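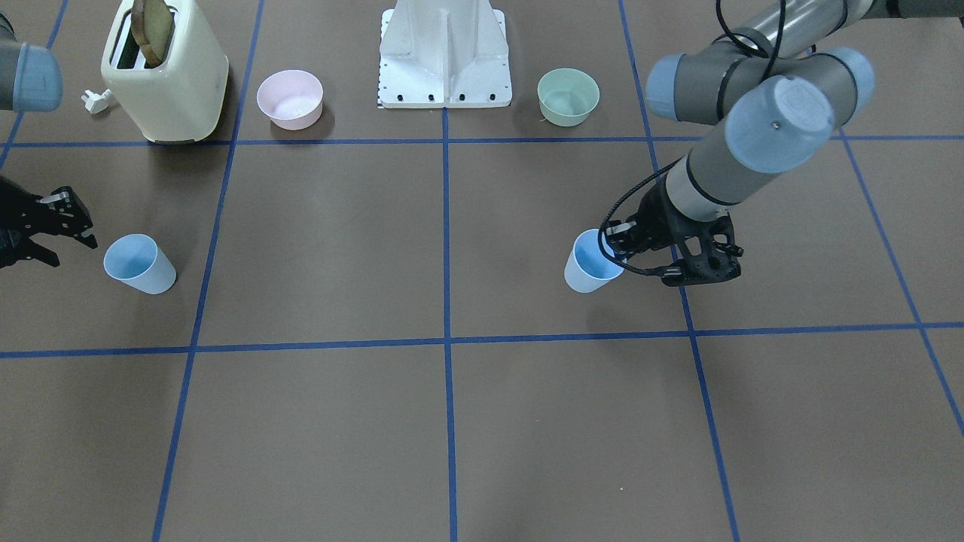
August 13, 2018. Back on the guesthouse booking test for Ladefoged, and I've finally got the room list to stop offering family rooms to people travelling alone! Vibeke wants the floor plan for breakfast sorted next – big rectangles, one per party, easy to redraw.

Ran 314 bookings through Idden, 117 came back with the wrong arrival night. Ask Hafþór about the late ferry before November.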